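Okay, opening bit - wait for the coffee line to settle, then go. Ask who has crawled under a desk this week. Hands always go up.

Tell them how I got into this. We moved the Waswood office in April and I got handed the box of power strips, 18 of them, all tangled up. I thought it would take me an afternoon. It took 3 days! (Pause, let them laugh.) 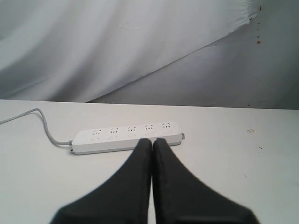
Can you plug one power strip into another? Please don't - get one with a longer cord, or ask for another wall outlet.

Next, the plain white five-outlet kind. I love these. Before one goes back under a desk I put it on a table in good light and go along it slowly, outlets first, then the cord. Look hard at the collar where the cord goes in, that's the spot people yank on.

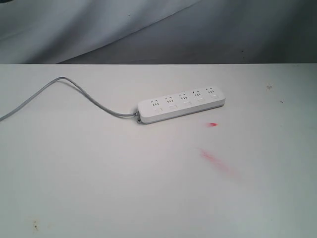

And I do mean the whole cord, right down to the plug. At Drostum I skipped that once and had to come back for the same desk 2 days later. Mention the label trick too - tape on the plug end, desk name on the tape.

Slow down for switches. One per outlet is my favorite setup, you can shut off the monitor and leave the phone charging.

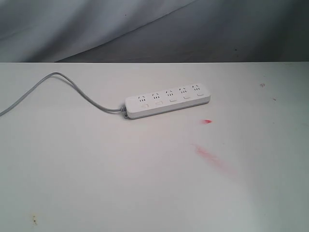

Five outlets, a switch under each one.

Heaters! Straight into the wall, every time. Say it twice. Then the Perrin story if there's time, skip it if we're past the 8 minute mark.

Last part is dust. Unplug the strip, dry cloth, soft brush over the slots, no sprays. 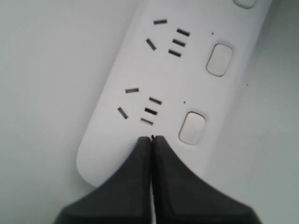 Someone at the Cirnum talk said they do all their strips the same day they change the smoke alarm batteries, and it never gets forgotten that way. I've copied that at home and I'm passing it on. Then questions, and remind them the labels are on the back table, take a few.

Speaker notes, Fri 19 December | Contact | Back to top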